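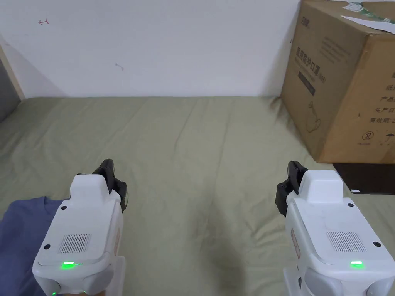 February 1, 2019

Hi Lakmal,

Time for the Zamcombe update, and I'm happy to say there's a fair bit to tell you. The front parlour ceiling is done! Hermenegildo Escobedo finished recasting the cornice last week, using moulds he took from the one good run over the bay window, and I really can't pick the new lengths from the old. He was less keen on the ceiling rose (six coats of distemper, all gummed into the acanthus leaves) but it's clean now and back up.

The hallway is slower. We'd planned on a Regency stripe, then found a scrap of the original paper behind the architrave – a Gothic Revival trellis in a lovely muddy green – so I've asked Lambrechts to quote on a hand-blocked copy. Their first price was $835 for the sample and the block, and they've since come down to $800. I'd like to go ahead if you're comfortable with it.

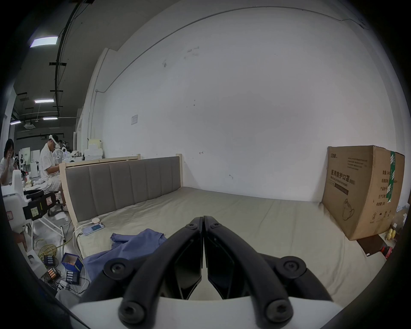
Will the new paper push out the finish date?

Probably by five weeks, as Lambrechts can't start printing until the colour is signed off.

The rest of the house carries on in the meantime. Upstairs we're keeping things plain, as we agreed in October, with picture rails and a soft off-white from Cluria. I tried the Gronosum limewash on the landing too and it dried far too pink for a south-facing wall, so that's going back.

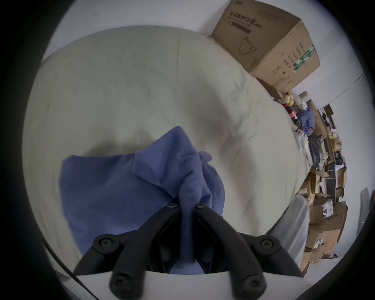 *Blue cloth, upstairs at Zamcombe.*

From you I need a yes or no on the hallway sample, and your thoughts on the stair runner. I'm leaning towards the Greek key border – a bit grand, I know, but it does suit the banisters!

Talk soon,
Jo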